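Chapter 7
Open Shelving and the Carrying Basket

In this chapter you will learn to:
choose an open shelving unit for a small room
collect loose items from open compartments using one basket
plan the order of work across rows and columns
record what has been collected

7.1 Why open compartments are used

An open cubby unit has no doors and no drawers. Everything stored in it can be seen and reached from the front, and the centre compartments are as easy to get at as the outer ones. The drawback is that small items are put down wherever there is a gap. The housekeeping manual used at Prorberg calls these items strays. A stray is anything left in a compartment that has no label for it.

Strays are collected with a light basket carried in one hand. The other hand stays free. A basket with a single arched handle suits this work, as it hangs level from a closed grip. 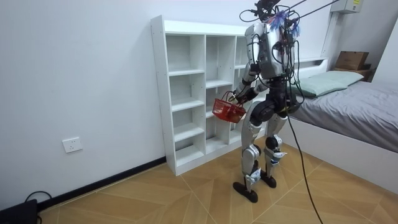

Figure 7.1 Approaching a white cubby unit with the basket held at hip height.

7.2 Reaching and holding

Stand facing the unit with one foot ahead of the other. Keep the basket low, in front of the bottom compartments, so that the upper rows are clear. Reach straight in. Reaching across the body tends to swing the basket into the panels, and over time this marks the edges.

Round items need extra care. A ball or an apple will roll toward the back if it is pushed with the fingertips, so bring the open hand down over it before closing the grip.

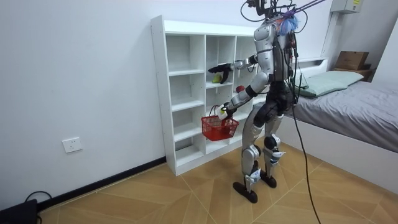

Figure 7.2 Hand above a small yellow-green ball in the second row. The basket stays low.

Once the item is held, draw it out past the front edge of the compartment before lowering it. Walter Taipe, who trained store staff at Baltgate, taught this as two separate movements, "out, then down", and the names have stayed in use. Learners who combine them usually knock the item against the shelf below.
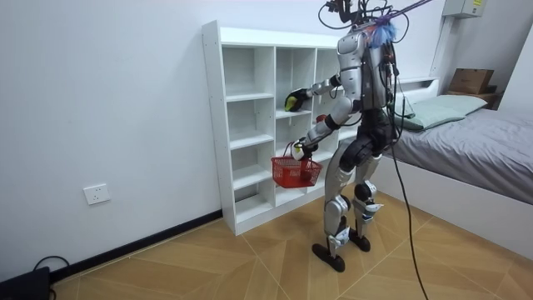 Figure 7.3 A small yellow-green item gripped at the front edge of a middle cubby.

7.3 Loading the basket

Lower each item into the basket and let go only when it is near the bottom. Do not drop it from shelf height. Perforated sides let you check the contents at a glance, but very small pieces can work their way through the openings and should go in a closed tub. 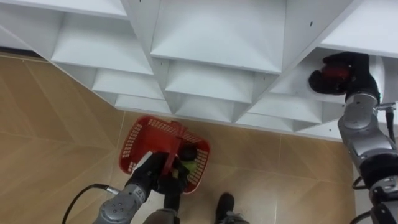

Work one row at a time and finish the row before changing level. When the basket is half full, take it to the sorting table. An overloaded basket pulls the shoulder down and makes the free hand less steady.

Food and non-food items may share a basket while they are being collected, but they are separated at the table. Fruit is washed before it goes back to the kitchen.

Activity 7A
Work in groups of 2. One person collects and the other fills in the record sheet, noting the row and column of each stray. Swap roles and compare your sheets.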